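Robot operators wanted – Flestell, Vimcombe site
Part-time, fixed term, starting in November
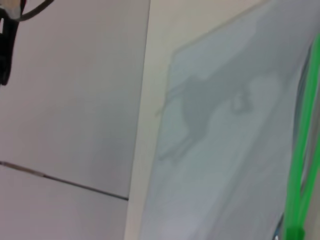

Flestell is looking for six people to operate robot arms by hand control and record examples for a learning system. You will steer an arm through short everyday tasks, again and again, while its cameras and joint positions are saved. The recordings are then used to train the arm to do the same tasks without an operator.

No background in robotics is needed. Training is paid and takes place in your first week.

What the work involves

You sit or stand at a control station and guide the arm with a pair of hand controllers. Most tasks are things like picking up an object, moving it to a marked spot, opening a drawer or wiping a surface. Each attempt is called an episode and lasts up to 60 seconds. After each one you mark it as good, usable or failed, and write a short note if something went wrong. Failed attempts are kept too, so please don't delete them.

Between episodes you put the objects back in new positions, following the task sheet. You will also check the wrist camera view at the start of every session and report anything that has shifted or come loose.

The current task list, known as Granel, has 126 tasks. We have finished recording for the first part of it and need operators for the rest. Nobody works on the same task for a whole shift.

Hours and pay

Shifts run from 9am to 1pm or from 2pm to 6pm. You can ask for mornings or afternoons and we will keep to that where we can. There is a break in the middle of each shift, and you may stop at any other time if your hands or eyes are tired. Pay is hourly, with holiday pay on top. Travel within Vimcombe is not covered.

Who can apply

You should be 18 or over and have the right to work in the UK. You need steady hands, patience with repeated work and enough written English to leave clear notes. Left-handed applicants are very welcome – most of our recordings so far come from right-handed operators. Glasses are fine. Please tell us if you need a seated station or a different desk height.

Your face and voice are not recorded. Your control movements are stored under an operator number.

How to apply

Send a CV and a few lines about any careful hand work you have done, paid or otherwise, to the Flestell office at Valtonen House, Vimcombe, or use the form on our jobs page. Quote reference 387. Shortlisted applicants will be asked in for an hour at the controls, paid at the normal rate.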